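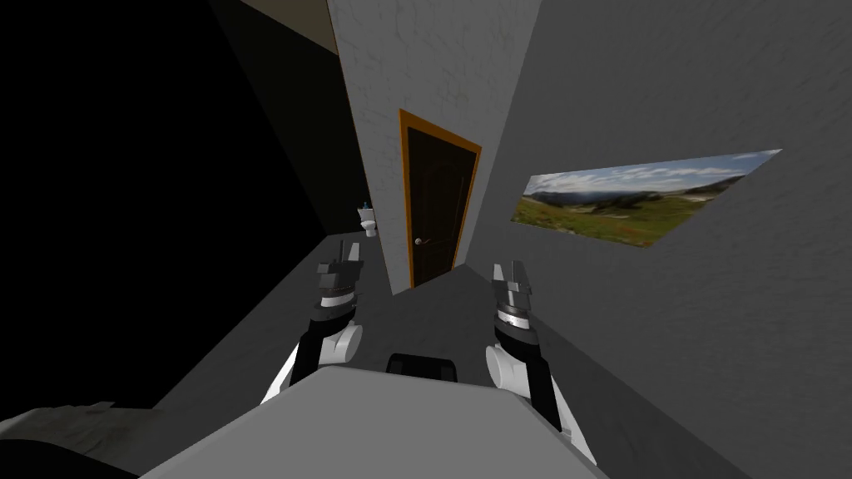
About Cirasero

Cirasero collects practice runs for household robots. Our customers train the learning systems, and we supply the examples they learn from: opening a door by its lever handle, going from one room to the next, picking up a cup and putting it back where it was.

Annatjie Botha started the company after several years writing test software for warehouse vehicles. There are now 27 of us, split between 2 offices. Most of the staff are operators, who steer a two-armed robot through a task from start to finish while every movement is recorded.

Much of the work is done in simulation. Our home library, Cevia, holds 332 floor plans with doors, halls, bathrooms and furniture laid out the way people tend to have them. Wall finishes, door colours and the robot's starting spot are changed between runs. We record around 3000 runs a month.

Each run is checked by a second person before it goes out. Failed attempts are kept and labelled – some customers ask for them – but they are never mixed in with the good ones.

Potgieter, our labelling tool, was built in-house and is included with every order. Physical robot work is handled at the Nurkell site, where operators repeat a share of the simulated tasks on real doors and drawers.

We take on new operators each January. No robotics background is needed, and training is paid.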